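How to Put T-Shirts on Hangers and Keep Them There

Filed under: Laundry and Closets
Written by Ignacio Villalba

A freestanding clothes rail is the cheapest way to add hanging space to a room with no closet. It is also where T-shirts end up on the floor if they go on carelessly. The steps below work for ordinary plastic hangers and short-sleeved shirts. They take a little longer than throwing the shirt over the hanger, and the shirts keep their necklines.

What you need

A freestanding rail with both ends fastened
Plastic hangers, adult width
A flat surface, such as a bed or an ironing board
Clean, fully dry T-shirts

Step 1. Check the rail

Push down on the middle of the bar with one hand. If either end moves, tighten the end fittings before you hang anything. On most rails the plastic fitting has a screw or a collar you can turn by hand. Mine is a Talo, and the right-hand collar works loose every few months.

Check the base as well. All the feet should touch the floor. On tile, a foot that sits over a grout line can make the whole rail rock, and sliding the base over an inch is enough to fix it.

Step 2. Match the hanger to the shirt

Lay the hanger on top of the shirt, just under the collar. The ends should stop a little short of the shoulder seams. If they reach into the sleeves, the hanger is too wide and will leave bumps. If they stop halfway along the shoulder, the shirt will slump on both sides. Children's shirts need children's hangers.

Step 3. Go in from the bottom

Lay the shirt face up. Hold the hanger by the hook, slide it in through the lower hem and push it up until the hook comes out at the neck. Do not force the hanger down through the collar. Doing that stretches the ribbing, and a stretched collar does not go back in the wash.

Shirts with a large print need more care. Old prints can crack if the fabric is pulled tight across the chest. Open the hem wide and keep the hanger against the back of the shirt as you slide it up.

Step 4. Set the shoulders

Pick the shirt up by the hook. Pull each shoulder seam out along the arm of the hanger until the two sides match, then give the hem one light tug in the center. The neck should sit level around the hook.

Step 5. Hang it on the bar

Place the hook over the bar from the front. Keep all the hooks facing the same way, so you can lift off several shirts at once without tangling them. Steady the shirt near the top with your other hand while you let go of the hook.
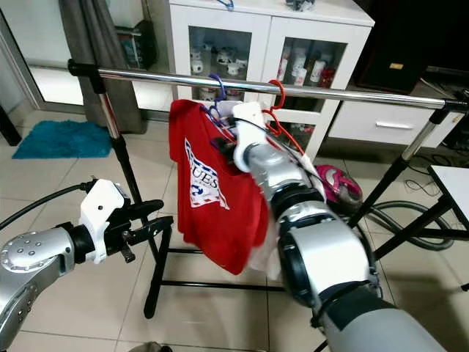

Red T-shirt on a purple hanger, with a red hanger next to it on the bar.

Start in the middle of the rail and work out toward the ends. A light rail loaded at one end only can lean, and heavy things like coats should go directly above the feet.

Step 6. Leave some space

Slide the hangers along until the shirts hang without pressing on each other. My rail holds 16 shirts comfortably. With more than that, the sleeves crease and the ones in the center are hard to pull out.

If the shirts keep slipping

Smooth plastic is slippery, and shirts with wide necks slide off it. Wrap a rubber band around each end of the hanger, or run a line of hot glue along the top of each arm and let it set fully before use. Hangers with notches are made for straps and do little for a T-shirt.

If the shirts have shoulder bumps

Dampen the spot with a wet fingertip, smooth it flat and let it dry. Heavy cotton shirts are better folded in a drawer.

Comments (1)

Wolfram Janssen: The rubber bands worked for me, but they dry out and snap after a summer near a window. I replace mine every June.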